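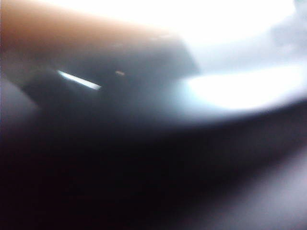
Wrist cam, very close up. Dark grey bit is most likely a finger.

pasbridge_pete
Right, I went to the Drarnel open day and I'm still buzzing! The arm had a mug and a flask to deal with and they had the wrist camera up on a screen. I stood there far too long, to be fair. Theerawat Kongkaew did the talking and took every daft question we threw at him.

fumbergfan
I was there too and came away a bit flat. That wrist view is a mess – all glare and blur. How's it meant to find a handle in that?

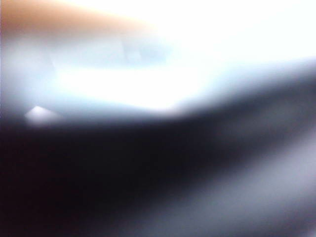 Same camera, different moment. White glare up top, dark below.

pasbridge_pete
Fair point on the glare, but there's a fixed camera as well, and that one's lovely and clear. I asked Theerawat which one matters more and he said both, which I suppose he would.

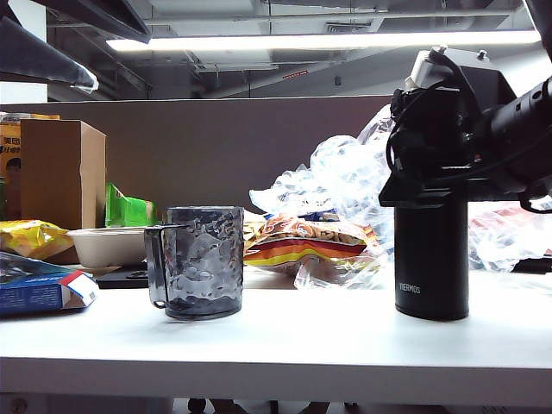
I liked that the table was a proper muddle too, crisps or whatever they were and a great heap of plastic bags. My kitchen looks like that most days.

araya_9
Clutter behind the job isn't the same as clutter in the way though, is it? The mug and the Thermos were right at the front. I'd want to see it dig something out of that pile.

fumbergfan
^ this. And the see-through mug is the hard one, surely.

pasbridge_pete
Ok, I'll give you the mug. Still going back in December if they run another (it's 200 places, so book early). Anyone fancy sharing a lift from Fumberg?

araya_9
Go on then. You're buying the tea.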